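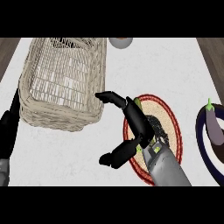

5 min read

Filed under: Visits, Clubs

The Solberg annex is at the back of a parking lot that serves a dentist, a tile showroom and a place that repairs vacuum cleaners, and the sign for the open evening had been taped to the wrong one of these. I learned a fair bit about grout before I found the door.

I had come to see the student manipulation project, which the flyer called "Kitchen Hands." The flyer had a drawing of a robot in a chef's hat. There was no chef's hat, and for that matter there was no kitchen. There was a long room with eight-foot folding tables, a smell of burnt coffee, and four groups of students looking hard at monitors. Everything that happens in Kitchen Hands happens in simulation this semester, and if you want to see a vegetable get moved you look at a screen like everyone else.

Inna Moroz runs the class. She gave the welcome talk standing next to a projector that kept going to sleep, and she woke it each time by slapping the table without breaking her sentence. The short version of the talk is that every group gets the same simulated robot, with two arms and a black many-fingered hand on the end of the right one, and the same white tabletop to work over. They get a wicker basket, a round placemat with a dark red border, a plate with a navy rim, and produce. The job is to get the right thing from one place to another without knocking the rest of it about. She said this in a tone that suggested she'd been asked before why it takes a whole semester.

A man in the second row asked anyway. She told him to pick a machine and try it.

He did, and so did I, after him. There is a headset and a pair of gloves, and you stand on a square of carpet and become the robot. The hand does what your hand does, more or less, a beat later. What I had not expected was how much of my attention would go to my own forearm. I would line up nicely on the green vegetable lying on the placemat, open the fingers, lean in, and then be unable to see the vegetable at all, on account of having put a large black hand on top of it. I tipped my head. The hand was still in the way. I tried to pinch what I believed to be the near end and got the placemat.

"Everybody grabs the mat," said the student minding my station, and wrote something on a clipboard.

The student was Cempaka Simanjuntak, and her group has named its project Sara, after a hamster. Sara (the program) is meant to work from camera views like the one above, where the basket sits up and to the left with nothing in it, the hand hangs open over the placemat, and an eggplant waits over on its plate at the far right, perfectly visible and of no use to anyone attempting the other vegetable. Cempaka's group has been working on this moment, the one just before the grasp, for three weeks. They have a folder of failed attempts called "almost," and a second folder called "almost 2."

She was patient with my questions, including the one about why they don't just make the hand smaller. The group's answer is to come in more from the side, with the long fingers reaching past the vegetable and the thumb kept low. It looks odd on the monitor, a bit like someone feeling for a light switch. They think it helps. They'd like to think so with more runs behind them, and the plan was for 300 by the end of September, which at the rate I saw them going will involve some late evenings and a good deal more of that coffee.

There was a disagreement in progress at the next table over the left arm. One faction held that it should be doing something, such as steadying the basket. The other held that every time it had been allowed to steady the basket, the basket had traveled. For the evening, at least, the left arm was parked and the second faction was eating the pretzels. I'm told it will come up again at the group review.

The Lorkine table was quieter. Lorkine is the scoring software, written by last year's class and maintained by whoever loses the vote. It watches a run and decides whether the vegetable has been placed, dropped, or what it calls "relocated," a category that seems to cover the floor. A student showed me a run that I would have called a clear success and that Lorkine had marked as a drop. It turned on whether the vegetable had rolled after the fingers let go. We watched it again at quarter speed. I still say it was a success, but I was not asked to sign anything.

Salcedo, the hall next door, was supposed to have the physical demonstration, and people kept drifting over there and drifting back. The door had a note on it with the date, September 14, 2023, and the word "postponed," with no further information. I looked through the glass and saw stacked chairs.

My own record for the evening, since the clipboard has it anyway: two attempts, no vegetables. On the first I got the mat, as described. On the second I went for the eggplant, reasoning that it was at least out in the open on its plate, and was informed as I closed in that this was the wrong item. The man from the second row had done better than me and was still talking about it by the coat hooks.

If you are thinking of going, the class holds these evenings once a semester, and you should arrive early, as the queue for the gloves gets long and they are warm by the time you get them. Wear short sleeves. Park on the dentist's side, where there is more light, and ignore the sign on the tile showroom if they haven't moved it. Inna asked that visitors with questions about joining next term write to the class address on the flyer, and that they stop asking about the hat.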